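How to clean scuff marks from a white table top

28/12/2020
By Jummai Obi
14 shares | 3 comments

A white table looks very nice in the shop, and after one month at home it shows everything. I have had mine since November and I learned to clean it by making mistakes. This guide is for matt white surfaces, painted or laminated. For glossy ones you can use almost the same method, but please press less.
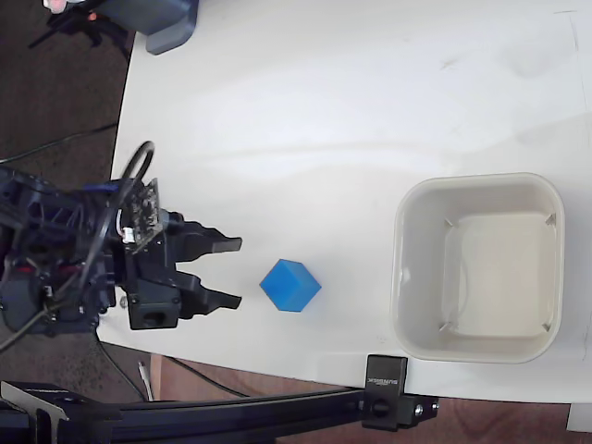
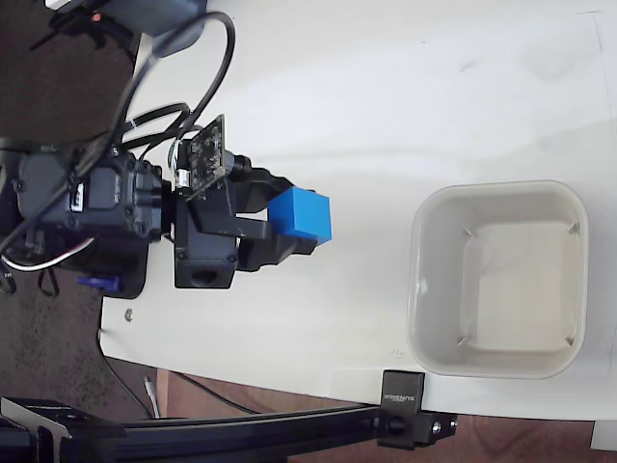
What you need: two soft cloths, warm water, washing-up liquid, baking soda, and a white school eraser. Do not use the green side of a kitchen sponge. It takes the mark away and also the matt finish, and then you have a shiny spot for ever.

1. Take everything off the table and wipe the dust with a dry cloth. If you begin with water, the dust becomes a grey paste and goes into the small scratches.

2. Put a few drops of washing-up liquid in a bowl of warm water. Wring the cloth well and wipe in long lines, from one end to the other. Circles leave clouds on matt white.

3. Let it dry. Now look from the side, with the light coming from a window. Marks which were hidden will show.

4. For grey or black lines, try the eraser first. Rub softly in one direction and blow the crumbs away. Most of my lines left with only this.

5. If a mark stays, mix one spoon of baking soda with a little water, until it is like toothpaste. Try it under the table or near a leg first. Then put it on the mark, wait two minutes, and wipe it with a damp cloth without force.

6. Rinse with clean water two times and dry at once. Baking soda which stays behind makes a white veil, and you will think the table is still dirty.

My neighbour Hauwa Etim in Plellstead uses nail polish remover for ink. I tried it on one corner and the paint became soft, so I cannot recommend it.

For deep scratches there is no cleaning which helps. You can fill them with a white wax stick, and I bought mine in Pesstead at the hardware shop. Warm the stick in your hand, fill the line, and take off the extra with an old plastic card.

I do steps 1 and 2 every week, and the eraser only when I see a line.

Last updated by the author: same day, step 6 corrected
828 views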